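# Wooden floors

I have been writing up bits of home history for years now, and the wooden floor is the entry I keep coming back to and fiddling with. So this is my long version. It covers where plank floors come from, how they're put together, what they do over time, and a few words people mix up constantly (I mixed them up too, for ages!).

## What counts as a wooden floor

A wooden floor is any floor where the surface you walk on is made of wood. Simple enough, but it takes in a lot. There are wide boards nailed straight to the joists, narrow strips that lock together along their edges, small blocks laid in a pattern, and thin layers of good wood glued over something cheaper. I use "plank" for the wider boards and "strip" for the skinny ones. Not every seller does, so ask for the width before you get excited about a price.

The part underneath matters too. Joists are the beams that carry the load. The subfloor is the rough layer on top of them, and the finished floor goes on top of that. Plenty of old houses have no subfloor at all, and if you lie down in the cellar with the lights off you can see daylight between the boards. I've done it. My hair was full of dust for the rest of the day.

## A short history

For a long time most ordinary homes had dirt floors, sometimes packed with clay or strewn with rushes. Boards were first a thing for upper stories, where dirt wasn't much of an option. They were sawn by hand, usually with one person above the log and another below it, and they came out uneven, so the widths in an early floor are all over the place. Carpenters laid them however they fit.

Water-powered saws made boards easier to come by, and steam made them easier still. Then in the 1800s machines came along that could cut a tongue on one edge of a board and a matching groove on the other. I love this change more than is probably reasonable. The tongue holds the next board level with its neighbor, the nail goes in at an angle where you can't see it, and the drafts from below mostly stop.

Patterned floors have their own story. Herringbone and basket weave turned up in grand European houses and worked their way down to apartments and dance halls. My friend Najwa Tarawneh grew up over a bakery with a herringbone floor in the hallway, and she still walks on the diagonal when she's on one.

## Common woods

Oak is the one everybody knows. It's hard, it takes stain evenly, and there's a lot of it. Maple is paler and tighter in the grain, which makes it a favorite for gyms and bowling lanes. Pine is soft and dents if you look at it wrong, but old pine turns a honey color that I would happily put up with any number of dents for. Hickory is tough and very stripy. Ash is somewhere between oak and maple to my eye.

The little mill at Viltitz, where I bought my own boards, sorted them into 7 grades, and the lowest had all the best knots. I took the lowest. My bedroom and hall used up 1,119 linear feet of it, a number I remember only because I had to carry every stick up the stairs.

## Movement and noise

Wood takes in moisture from the air and swells, then gives it back and shrinks. Nearly all of that happens across the board and hardly any along its length. A floor laid tight in a dry winter can push itself up into a ridge by July, so installers leave a gap at the walls and hide it under the baseboard. They also let the boards sit in the room for a while before nailing anything down.

Squeaks come from parts rubbing, often a board sliding on a loose nail. A screw into the joist usually fixes it.

## Color and what goes with it

Fashion in floor color swings back and forth. Dark stains were everywhere for a stretch, then came whitewash, and lately it's plain pale tan. I like tan because it gets along with gray so easily, and you don't have to match anything.
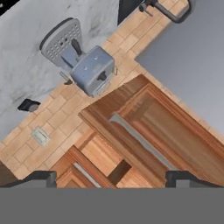

Pale floors do ask a bit more of you when it comes to choosing the rest of the room. Warm woods can tip over into orange next to cream walls, and a lot of people pull them back with something cool. Gray is the usual answer, and the rendered room here goes all in on it, with light tan planks, a big mottled surface a lot like marble, and a stool-like seat whose oval back is full of little round holes. Even the narrow shadow by the seat shows up on boards that light. On a dark walnut stain I think you'd lose most of it. You can also go the other way and put deep greens or blues against tan, and I did that in my hall with no regrets so far.

## Finishes and upkeep

Oil soaks in and can be patched in one spot. Varnish and the modern clear coats sit on top, wear longer, and generally have to be sanded back across the whole room when they go. I waited 20 years between sandings at my last place and got away with 2 coats of oil in the meantime. Wax looks wonderful and is slippery in socks.

Sweep often, mop with hardly any water, and put felt under the chair legs.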